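What the evacuation drill did not tell us

My street is 1,338 meters from the gate of the Arnasetti solvent works. I know this number because it is printed on the letter that came last week, together with a map and a colored ring. Inside the ring you have rights to a siren, a leaflet and one public meeting per year. Outside the ring you have the smell only.

I have lived here for six years and I worked before in a paint warehouse, in another country, so I am not afraid of chemicals in general. I am writing because the meeting on Monday evening left me with more questions than I brought, and because two neighbors asked me to put my notes somewhere they can read them.

The meeting

It was in the school gym. The company had put out 150 chairs and most of them were taken, also by people from the other side of the canal who did not get the letter. Judit Simon, the safety manager at Arnasetti, spoke first. She was polite and she did not hide behind difficult words, I must give her this. She explained that the small fire in the storage yard started at a pump seal, that it burned for 20 minutes, and that the wind took the smoke toward the fields.

Then a man in the second row asked why the siren came only after the fire was already out. She answered that the siren is for a release and a fire without a release is a different procedure. Maybe this is correct on paper. For a person who stands in the kitchen and sees black smoke, it is not easy to understand the difference.

The inspection report is written by a firm called Vincze, which is paid by the plant. I have read it two times. The part about the pump says that the seal was "due for replacement" in the spring, and then the report goes to another subject, the painting of the fence posts. I would like to know who decided that due is not the same as late.
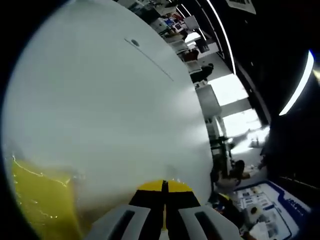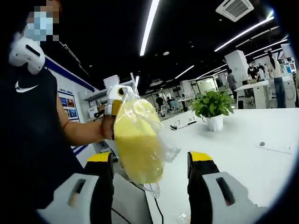
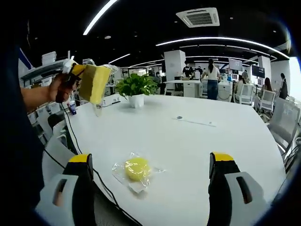

What to keep at home

Ilham Jugah from the fire brigade had the last part of the evening, and for me it was the most useful. He spoke without slides. I wrote down what I could:

Close the windows first and the ventilation second. Many people forget the small fan in the bathroom.

Choose one room, if possible on the side of the house away from the plant, and go there with everybody, and with the animals also.

Wet towels at the bottom of the door help a little against smoke. They do not help much against vapor, so do not trust them for hours.

Do not drive to the school to take the children. The school has its own plan, and the cars block the road for the trucks.

Keep a radio with batteries. The phone network was very slow during the fire, and several people in the gym said the same.

The phone service

There is also a message service, called Carer, where you register your number and get a warning. I registered the same night. The confirmation says I am user 1,759. When I think how many homes are inside the ring, with two or three phones in each, this is a low number. My neighbor downstairs is eighty-one and has a phone without internet, and she asked if it works for her. According to the leaflet it does, by normal text message, but you must call the town office to register and the line is open in the mornings only. I will go with her on Friday.

The tank question

The thing I wanted to ask, and did not ask because my hand was not fast enough, is about the two new tanks. There is a notice on the fence with the name Rimotard, and it says the work has started on the foundations. A new tank next to an old yard should change the size of the ring, I think, or at least somebody should calculate it again. The map in my letter does not show the tanks.

I sent this question by email to the plant and to the town office on 14 June 2023. The town answered with an automatic message. The plant did not answer yet. If you live near the canal and you have an older map from before, please write to me, I would like to compare the rings. The scan can be bad quality, it is no problem. I need to see only the streets.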